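Heel wear and mileage

14 January 2023

I closed the log on my Avia trainers in December. Final figure: 33 weeks, commuting only, no running. The left heel wore faster than the right, as it did on the previous pair.

Depth was taken at two points with a tyre gauge – crude, but repeatable. Nithin Namboodiri suggested weighing the shoes as well. I tried it for a month and the dirt swamped the result.

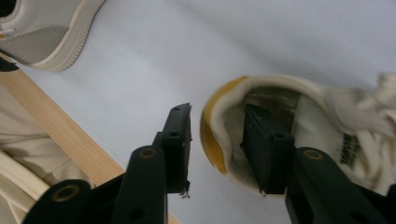

The next pair will be rotated with an older one, changing over every 3 days. I expect the foam to recover a little between uses, though I have no baseline for that yet. Readings go in the same spreadsheet, new tab.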